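# Workshop notebook – round table, finish and edge

May, started 8:40

Carrying on from the Zinmont order. The table is on the pale floor at the far end, same spot as last time. I want the top signed off before we touch anything else, so this entry is mostly about the finish and the rim. The base can have its own page.

Went over the whole top by hand first, with the overhead lights off and the side lamp on. Two raised patches, both on the window side, each smaller than my palm. Marked them with chalk and rubbed them back with 240 on the cork block, with the grain, light pressure. Wiped down with a barely damp rag and left it 30 minutes. One patch came up again. Second pass took care of it.

Grit order for the record, so we stop arguing about it:

- 120 on the rim only, where the router left chatter
- 180 over everything
- 240 over everything, by hand, last

Danish Hashmi wanted to go finer before oiling. We tried that on the Michalski offcuts and the oil sat on the surface and stayed tacky into the next morning. Staying at 240.

Oil is the Surnasine hardwax, the clear one. Thinned the first coat slightly. Measured out 200 ml and had a fair bit left over, so 150 would do for a top this size. Put it on with a white pad, worked in circles and then finished along the grain. Colour warmed up quite a lot with the first coat and hardly at all with the second.

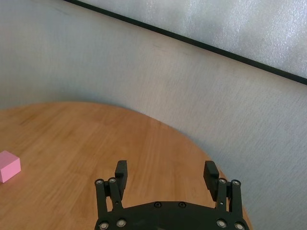 Colour is the thing I keep going back and forth on. The customer's sample chip is paler than what we have. I held it against the top by the window and then again under the overheads, and it's a different answer each time. By the window it's close enough. Under the overheads our top goes orange. I'm going to ask them what lights they have in the room before doing anything drastic. If it's warm bulbs we should tell them now.

Options if they don't like it:

1. Sand back and use the white-tinted version of the same oil. Most of a day, and I don't love taking more off the top.
2. Leave it and send them a new chip cut from the same board.
3. One thin coat of tinted over the existing. Danish thinks this will work, I think it will look muddy in the dark streaks. Worth trying on an offcut.

Doing number three on an offcut this afternoon while the other things dry.

Rim notes. The roundover is comfortable under the forearm, which was the main complaint about the Sturthorpe one. I went round it twice with a folded piece of 240 and then with my eyes shut, feeling for flats. Found one short flat where the trammel must have shifted. You'd have to know it was there. Took it down a little further anyway and feathered it out on both sides. Checked with the cardboard template – fine now.

Grain. I'm still happy with the boards we picked. There are darker streaks in it and I'd rather keep them than fill or bleach them. If anyone asks, they are in the wood and they stay.

Scratch test on an underside corner of offcut, two coats, left overnight:

- fingernail: nothing
- coin, light: faint line, rubbed out with the pad
- coin, hard: line stays
- mug, hot water, ten minutes: slight ring, gone by lunch

Good enough for a table people will sit around. I'd tell them to use a mat under anything off the stove.
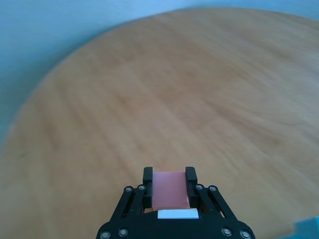

*Table top, grain and outer edge.*

1:15 – offcut with the tinted coat. Muddy, as expected, though less than I thought. Danish prefers it. Have put both offcuts on the shelf by the door with the coat numbers pencilled on the back. Please don't move them until the customer has seen them.

2:30 – called about the lights. They weren't sure, will send a photo tonight.

Dust is a problem again. Picked several nibs out of the second coat with a fingernail and the grey pad. Whoever runs the planer next, please wait until the top has had its four hours. I've taped a note to the switch.

To order: white pads (we're on the last pack), another tin of the clear, 240 discs. Pads were cheaper in the big box last time.

Still to do:

- Cure check tomorrow, first thing
- Buff, then wax if we go with the clear
- 2000 wet pad on one small area underneath to see if it kills the sheen or raises it
- Blankets for transport, the clean ones

Oily rags are spread out flat on the rail outside. Don't bin them.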